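January, home studio notebook, the Illwood remix thing

Started just after 7 am because I couldn't sleep for thinking about it. Negash put the stems up last night! All of them, for the whole Drundcombe record, free for anybody who wants to rework a track and send it back before the end of the month. 43 files in the folder, and the piano ones are so quiet you can hear the bench creak. I love that he left the creaks in.

Picked track four, "Illwood," because it has the least going on. One upright with felt on the hammers, a bowed something (viola? he doesn't label it), and a room recording that is mostly radiator. Imported at 24 bit, no conversion, tempo map left off. He drifts all over the place and I want to keep the drift.

First try: cut the left hand out with a low shelf and a lot of patience. Bad. It took the body out of the right hand too and what was left sounded like a phone on hold. Undid everything and went back to raw.

Second try was much better. Took only the last chord, the long one, and stretched it to eight times its length with the grain size up at 800 ms. Below that it flutters. At 800 it just opens up, and there's this ringing note on top that I can't hear at all in the original. Played it on the big speakers and sat on the floor for the whole thing. Then played it again.

Settings so I don't lose them: stretch x8, grain 800, overlap 50 percent, pitch spread zero, saved as take 3b. Reverb is the Kedley plate, the long one, send only. High cut on the return at 3769 Hz, which I got to by dragging the knob with my eyes closed, and I'm leaving the silly number exactly as it landed.

The plate wants a mono input, by the way. Wasted half the morning wondering why the viola kept jumping to the right. Sum to mono before the send, then let the return be as wide as it likes.

Now the arrangement. I have the stretched chord as a bed and nearly four minutes of it, far too much for something with no tune. Tried laying the first phrase of the original on top at normal speed, very low, coming in after the first minute. It gave me goosebumps! The phrase is in the same key, of course, but the stretched chord has smeared enough that the two rub against each other a little on the third note. I want more of that rub – maybe repeat just that bar.
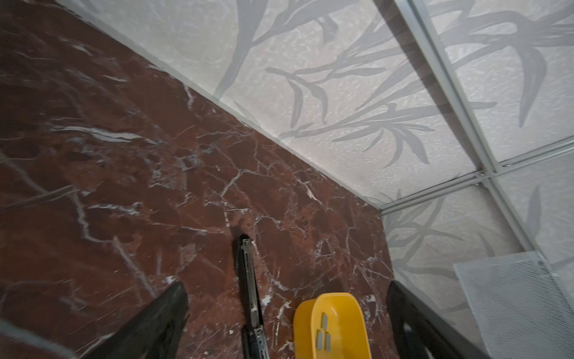

Miklós Csonka wrote back after I sent him the rough bounce, and he says the bed is lovely but the phrase comes in too early, he'd hold it until people have stopped waiting for it. He also thinks the radiator should be louder. His words were "turn up the heating," and he wants to hear it under the whole first half with the viola gone completely.

Tried both. He's right about the phrase. Moved it to 2:10 and it feels like somebody walking into the room. Not convinced about losing the viola, so I kept it at the very end, one bow stroke, reversed. The radiator is up 6 dB and has a tick in it that lands almost in time with the piano for a few bars and then wanders off again. So good. I didn't move a thing.

Noise is getting to be a problem in the quiet parts. The stretch pulls up hiss along with everything else. A gentle denoise on the bed only, sampled from the first two seconds of the file before he plays, cleans it up okay. Past a third of the way on the dial it gets watery, so stay under that.

Still to do:
bounce at full length and listen in the kitchen on the little radio
fade at the end is too polite, try a hard stop
check whether he wants 44.1 or 48 for the uploads
ask Miklós if he still has the cello mic, might double the last bow stroke
new title, "Illwood (slow)" is a placeholder

3:40 pm, hard stop tried. It stops on the creak of the bench. Keeping it.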